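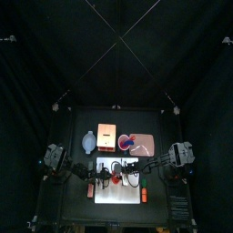

Checking Workspace Limits Before Two-Arm Playback

Halport Robotics Laboratory – Software Procedures
Revised 18/01/2026
Maintained by Rattana Chuensuk

Purpose

This procedure explains how to set and test the shared-zone limits in Duda, the motion planner used on the two-arm tables. It applies whenever both grippers must work over the same part of the table. Operators should complete it before replaying a recorded motion file and after any change to a table file.

Before you begin

You will need an account on the control computer with planner rights, the current table file, and a motion file saved in Civow format. Files saved before June must be converted first; see the conversion page.

Confirm that both arms are reporting to the controller. The status panel should show a steady update rate of 100 readings per second for each arm. If either value drops, stop and restart the arm service.

Step 1. Load the table file

Open Duda and choose Table, then Load. The planner draws the two arm bases and the work surface. Compare the drawing with the real table. Flat items that lie under the grippers, such as a metal plate, must be entered as part of the surface. Enter the plate height in millimeters.

Step 2. Set the shared zone

Choose Zones, then New Shared Zone. Draw the zone so that it covers every point that both grippers can reach during the task. Set the minimum gap between grippers to 28 mm. A smaller gap may be entered only with written approval from the laboratory manager.

Cables are not included in the arm model. Where a cable hangs below the wrist, add a cable allowance of 18 mm to that arm. The allowance is stored with the arm and not with the zone, so it must be entered again if the arm is replaced.

Step 3. Run the check

Select the motion file and press Check Path. The planner tests 1000 points along the path and lists each one where the gap is too small. Select a line in the list to move the model to that point.

If the list is empty, continue to Step 4. Otherwise, choose one of the following:

Delay one arm. This is preferred for short conflicts.
Raise the approach height. Use this when an arm passes over tall items on its way to the zone.
Record the motion again.

Step 4. Replay at low speed

Set the speed to Low and keep one hand near the stop button. Play the file once from start to finish. The planner will pause both arms if the measured gap falls below the limit – do not clear this pause from the keyboard until the cause is known.

Step 5. Save the result

Choose Save Check. The result is written to the Cleltport log together with the table file version. Playback at normal speed remains locked until this entry exists.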